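베개는 왜 자꾸 침대 밖으로 나갈까?
어린이 생활 과학 읽을거리 | 잠자리 편 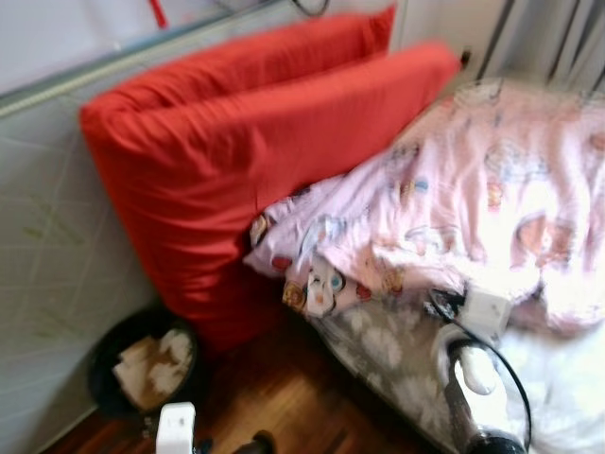
밤에 잠들 때는 머리 밑에 있던 베개가 아침에는 엉뚱한 곳에 가 있을 때가 있습니다. 발밑에 있기도 하고, 침대와 벽 사이에 끼어 있기도 하고, 방바닥에 떨어져 있기도 합니다. 베개에는 발이 없으니 스스로 움직일 수는 없습니다. 그런데도 베개는 움직입니다.

이 글에서는 베개가 움직이는 까닭을 알아보고, 베개와 침대보와 담요가 어떤 일을 하는지도 살펴봅니다. 마지막에는 아침에 잠자리를 정리하는 순서가 나옵니다. 어려운 낱말은 글 끝에 따로 풀어 놓았습니다.

잠자는 동안 우리 몸은 움직인다

잠을 자면 몸이 가만히 쉬고 있을 것 같지만 그렇지 않습니다. 사람은 하룻밤에도 여러 번 몸을 뒤척입니다. 바로 누웠다가 옆으로 눕고, 다리를 구부렸다가 펴고, 팔을 머리 위로 올리기도 합니다. 어떤 날은 20번 넘게 자세를 바꾸기도 합니다.

뒤척이는 것은 나쁜 버릇이 아닙니다. 한 자세로 오래 누워 있으면 몸의 한쪽만 계속 눌립니다. 눌린 곳에는 피가 잘 흐르지 못합니다. 팔을 베고 자다가 팔이 저려 본 적이 있다면 그 느낌을 알 것입니다. 몸을 돌리면 눌렸던 곳이 풀리고 다른 곳이 무게를 받습니다. 더운 밤에는 이불 속의 따뜻한 공기를 내보내려고 뒤척이기도 합니다.

뒤척일 때마다 머리와 어깨가 베개를 조금씩 밉니다. 한 번에 밀리는 거리는 손가락 한 마디쯤일 수도 있습니다. 하지만 같은 쪽으로 여러 번 밀리면 베개는 침대 가장자리까지 갑니다. 가장자리를 절반 넘게 벗어나면 그다음은 중력이 합니다. 중력은 지구가 물건을 끌어당기는 힘입니다. 받쳐 주는 것이 없는 쪽으로 베개가 기울고, 결국 미끄러져 내려갑니다.

침대가 벽에서 조금 떨어져 있으면 그 틈이 베개가 빠지기 좋은 자리가 됩니다. 틈이 좁으면 베개는 바닥까지 가지 못하고 비스듬히 걸립니다. 한쪽은 벽에 기대고 다른 쪽은 매트리스에 닿은 채로 멈춥니다.

미끄러운 천과 잘 안 미끄러지는 천

두 물건이 맞닿아 움직일 때, 움직임을 막는 힘이 생깁니다. 이 힘을 마찰력이라고 합니다. 마찰력이 크면 잘 미끄러지지 않고, 마찰력이 작으면 잘 미끄러집니다. 양말을 신고 마룻바닥을 걸으면 미끄러운데 맨발로 걸으면 덜 미끄러운 것도 마찰력 때문입니다.

베개도 마찬가지입니다. 겉이 매끈한 베갯잇과 매끈한 침대보가 만나면 마찰력이 작습니다. 조금만 밀어도 쓱 움직입니다. 겉에 보풀이 있거나 올이 굵은 천끼리 만나면 마찰력이 커서 제자리에 더 잘 붙어 있습니다.

간단한 실험을 해 볼 수 있습니다. 쟁반 위에 수건을 깔고 그 위에 작은 쿠션을 올립니다. 쟁반의 한쪽을 천천히 들어 올리면서 쿠션이 언제 미끄러지기 시작하는지 봅니다. 이번에는 수건을 빼고 매끈한 쟁반 위에 쿠션을 바로 올려 똑같이 해 봅니다. 어느 쪽이 먼저 미끄러지는지 공책에 적어 두세요. 쟁반은 가벼운 것을 쓰고, 떨어져도 괜찮은 낮은 곳에서 합니다.

베개가 하는 일

베개는 목을 받쳐 줍니다. 바로 누워 보면 뒤통수와 등은 바닥에 닿는데 목 뒤에는 빈 곳이 생깁니다. 목뼈가 앞으로 살짝 굽어 있어서 그렇습니다. 베개는 그 빈 곳을 채우고 머리의 무게를 나누어 받습니다.

머리는 생각보다 무겁습니다. 낮에는 목과 어깨의 근육이 하루 종일 머리를 들고 있습니다. 누워서 베개를 베면 근육이 그 일을 쉴 수 있습니다.

베개가 너무 높으면 고개가 앞으로 꺾이고, 너무 낮으면 턱이 위로 들립니다. 둘 다 아침에 목이 뻐근할 수 있습니다. 어린이는 어른보다 어깨가 좁아서 낮은 베개가 맞는 경우가 많습니다. 옆으로 누웠을 때 머리와 목과 등이 한 줄로 곧게 이어지면 알맞은 높이입니다. 혼자서는 보기 어려우니 가족에게 옆에서 봐 달라고 하면 됩니다.

베개를 두 개 포개면 높이가 두 배 가까이 됩니다. 잠잘 때는 대개 하나면 됩니다. 두 개를 쓰기 좋은 때는 침대에 앉아서 책을 읽을 때입니다. 등 뒤에 비스듬히 세우면 허리를 받쳐 줍니다. 다 읽고 나면 하나는 옆으로 치우고 눕습니다.

베개 속에는 무엇이 들어 있을까

베개는 겉과 속이 다릅니다. 겉을 싸는 천은 베갯잇이고, 안에 든 것은 베갯속입니다.

솜 베개는 가볍고 폭신합니다. 솜은 가느다란 실이 마구 엉킨 덩어리입니다. 실과 실 사이에는 공기가 많이 들어 있습니다. 솜 베개를 누르면 공기가 빠져나가며 납작해지고, 손을 떼면 실이 다시 펴지면서 공기가 들어옵니다. 오래 쓴 솜은 펴지는 힘이 약해집니다.

메밀 베개에는 메밀을 까고 남은 껍질이 들어 있습니다. 움직이면 사각사각 소리가 납니다. 껍질 사이로 바람이 잘 통해서 여름에 시원합니다. 대신 물에 넣어 빨면 안 되고 속을 꺼내 햇볕에 말려야 합니다.

깃털 베개에는 오리나 거위의 털이 들어 있습니다. 부드럽고 머리 모양대로 잘 눌립니다. 천의 올이 촘촘하지 않으면 깃이 밖으로 삐져나옵니다.

라텍스 베개는 고무나무의 즙이나 그와 비슷한 재료로 만듭니다. 누르면 들어갔다가 금방 제 모양으로 돌아옵니다. 구멍이 송송 뚫린 것이 많은데, 공기가 드나드는 길입니다. 햇볕에 오래 두면 부스러지기 쉬우니 그늘에서 말립니다.

집에 있는 베개가 무엇으로 만들어졌는지 알고 싶으면 옆 솔기에 달린 작은 표를 보세요. 겉감과 속의 재료, 빠는 방법이 적혀 있습니다. 물이 담긴 통 그림에 가위표가 있으면 물빨래를 하지 말라는 뜻입니다.

침대보와 담요는 하는 일이 다르다

침대보는 매트리스 위에 까는 얇은 천입니다. 매트리스는 크고 무거워서 세탁기에 넣을 수 없습니다. 그래서 쉽게 벗겨 빨 수 있는 천을 위에 깝니다. 자는 동안 나는 땀과 몸에서 떨어지는 아주 작은 살갗 조각이 매트리스 대신 침대보에 묻습니다.

침대보에는 끝에 고무줄이 든 것과 그냥 네모난 천으로 된 것이 있습니다. 고무줄이 든 것은 매트리스의 네 모서리를 감싸기 때문에 잘 벗겨지지 않습니다. 네모난 천은 가장자리를 매트리스 밑에 접어 넣어야 합니다. 접어 넣지 않으면 뒤척일 때 천이 끌려가서 한쪽에 주름이 모입니다.

만화 그림이 있는 침대보도 있고 꽃무늬가 있는 것도 있습니다. 무늬는 대개 천을 짠 다음에 색을 찍어서 만듭니다. 이렇게 찍는 일을 날염이라고 합니다. 같은 그림이 되풀이되는 까닭은 같은 무늬판을 이어서 찍기 때문입니다. 침대보의 그림 하나를 골라 똑같은 그림이 다시 어디에 나오는지 찾아보면, 무늬판 한 장의 크기를 짐작할 수 있습니다.

담요는 몸을 따뜻하게 해 줍니다. 그런데 담요가 열을 만드는 것은 아닙니다. 열은 우리 몸에서 나옵니다. 담요는 그 열이 밖으로 빨리 달아나지 못하게 막습니다. 담요의 보송한 털 사이에는 공기가 갇혀 있습니다. 갇힌 공기는 열을 잘 옮기지 않습니다. 얇은 담요 두 장을 겹치면 사이에 공기층이 하나 더 생겨서 꽤 따뜻해집니다.

햇빛이 드는 침대

창가에 놓인 침대에는 햇빛이 바로 닿기도 합니다. 햇빛은 이불을 말려 줍니다. 밤새 난 땀 때문에 침구는 아침에 조금 눅눅합니다. 눅눅하고 따뜻한 곳은 집먼지진드기가 좋아하는 곳입니다. 집먼지진드기는 눈에 보이지 않을 만큼 작고 사람을 물지는 않지만, 재채기나 가려움을 일으킬 수 있습니다.

햇빛이 너무 오래 닿으면 천의 색이 바랩니다. 햇빛 속의 자외선이 물감 알갱이를 조금씩 망가뜨립니다. 빨간색 천은 바랜 것이 눈에 잘 띄는 편입니다. 커튼으로 빛을 조절하면 됩니다. 오전에는 커튼을 열어 두었다가 한낮에 빛이 강해지면 반쯤 닫습니다.

커튼은 밤에도 쓸모가 있습니다. 바깥의 가로등 불빛이 얼굴에 비치면 깊이 잠들기 어렵습니다. 겨울에는 창문에서 들어오는 찬 기운도 줄여 줍니다.

얼마나 자주 빨아야 할까

베갯잇은 얼굴이 바로 닿습니다. 침과 땀과 머리의 기름이 묻으니 일주일에 한 번은 바꾸는 것이 좋습니다. 침대보는 한두 주에 한 번 빱니다. 담요는 그보다 뜸하게 빨아도 됩니다. 땀을 많이 흘리는 여름이나 감기를 앓은 다음에는 더 자주 빱니다.

베갯속은 표에 적힌 방법대로 빨거나 말립니다. 솜 베개를 빨았다면 속까지 바짝 말려야 합니다. 겉은 말랐는데 속이 젖어 있으면 곰팡이가 생길 수 있습니다. 빨래는 어른과 함께 하고, 세제는 어른이 넣습니다.

아침에 잠자리를 정리하는 순서

일어나자마자 이불을 덮어 버리지 말고 잠깐 열어 둡니다. 세수를 하고 옷을 갈아입는 동안이면 됩니다. 그사이에 땀이 조금 마릅니다.

1. 창문을 열어 공기를 바꿉니다. 높은 창문은 어른에게 부탁합니다.

2. 침대 위의 물건을 모두 내려놓습니다. 베개, 인형, 책, 양말 같은 것입니다.

3. 침대와 벽 사이를 봅니다. 손이 닿는 곳에 떨어진 것이 있으면 꺼냅니다. 좁은 틈에 머리나 몸을 밀어 넣지 않습니다. 손이 안 닿으면 어른을 부릅니다.

4. 침대보의 주름을 폅니다. 가운데에 손바닥을 대고 바깥쪽으로 밀어 냅니다. 한쪽에 천이 뭉쳐 있으면 반대쪽에서 당겨야 펴집니다.

5. 가장자리를 매트리스 밑으로 접어 넣습니다. 벽 쪽부터 하고 나오는 쪽을 나중에 합니다.

6. 담요의 네 귀를 맞추어 폅니다. 혼자 하기에 크면 반으로 접어서 발치에 둡니다.

7. 베개를 두 손으로 잡고 몇 번 톡톡 두드립니다. 눌린 속이 다시 부풀어 오릅니다.

8. 베개를 머리맡에 놓습니다. 두 개라면 나란히 놓거나 포개 놓습니다. 베갯잇의 트인 쪽을 벽으로 향하게 두면 속이 보이지 않습니다.

처음에는 침대보 펴기가 가장 어렵습니다. 며칠 해 보면 어느 쪽을 당겨야 할지 손이 먼저 압니다. 바쁜 날에는 3번과 8번만 해도 방이 달라 보입니다.

베개가 덜 떨어지게 하려면

침대를 벽에 바짝 붙이면 틈이 줄어듭니다. 다만 침대는 무거우니 어른이 옮겨야 합니다. 난방기가 있는 벽이라면 붙이지 않습니다. 따뜻한 공기가 지나갈 자리가 있어야 하고, 천이 뜨거운 곳에 닿으면 위험합니다.

틈을 없앨 수 없다면 돌돌 만 담요를 길게 끼워 둘 수 있습니다. 다섯 살이 안 된 동생이 쓰는 침대에는 이 방법을 쓰지 마세요. 아기나 어린 동생의 침대에 무엇을 놓을지는 어른이 정합니다.

베갯잇을 덜 미끄러운 천으로 바꾸는 방법도 있습니다. 앞에서 쟁반 실험을 해 보았다면 어떤 천이 좋을지 이미 알 것입니다. 베개의 크기도 살펴보세요. 속이 너무 빵빵해서 둥글게 솟은 베개는 납작한 베개보다 잘 굴러갑니다.

일주일 동안 베개 기록하기

공책에 표를 그립니다. 첫째 칸에는 날짜, 둘째 칸에는 아침에 베개가 있던 곳, 셋째 칸에는 그날 밤이 더웠는지 추웠는지를 씁니다. 침대를 위에서 내려다본 네모를 그리고 베개 자리에 동그라미를 쳐도 됩니다.

일주일이 지나면 동그라미가 어느 쪽에 많은지 봅니다. 늘 같은 쪽이라면 그쪽으로 자주 몸을 돌린다는 뜻일 수 있습니다. 침대가 한쪽으로 조금 기울었을 수도 있습니다. 구슬을 방바닥에 놓아 보면 바닥이 기울었는지 알 수 있습니다. 더운 날과 추운 날의 자리가 다르다면 그것도 적어 둡니다.

가족 가운데 한 사람에게 함께하자고 해 보세요. 같은 집에서 자도 베개가 가는 곳은 서로 다릅니다.

낱말 풀이

뒤척이다: 누운 채로 몸을 이리저리 움직이다.
중력: 지구가 물건을 끌어당기는 힘.
마찰력: 맞닿은 두 물건 사이에서 움직임을 막는 힘.
베갯잇: 베개의 겉을 싸는 천.
베갯속: 베개 안에 넣는 솜, 메밀껍질, 깃털 같은 것.
솔기: 천과 천을 맞대고 꿰맨 줄.
날염: 천에 무늬를 찍어 물들이는 일.
자외선: 햇빛 속에 들어 있는, 눈에 보이지 않는 빛.
발치: 누웠을 때 발이 가는 쪽.
머리맡: 누웠을 때 머리가 있는 쪽의 옆자리.

더 생각해 보기

옛날에는 나무나 도자기로 만든 딱딱한 베개도 있었습니다. 더운 날에 딱딱하고 찬 베개를 베면 무엇이 좋을까요? 무엇이 불편할까요? 오늘 읽은 내용에서 목뼈 이야기와 공기 이야기를 다시 찾아보고 자기 생각을 두 문장으로 써 보세요.

어린이 읽을거리 스툰달레(Stundale), 2025년 6월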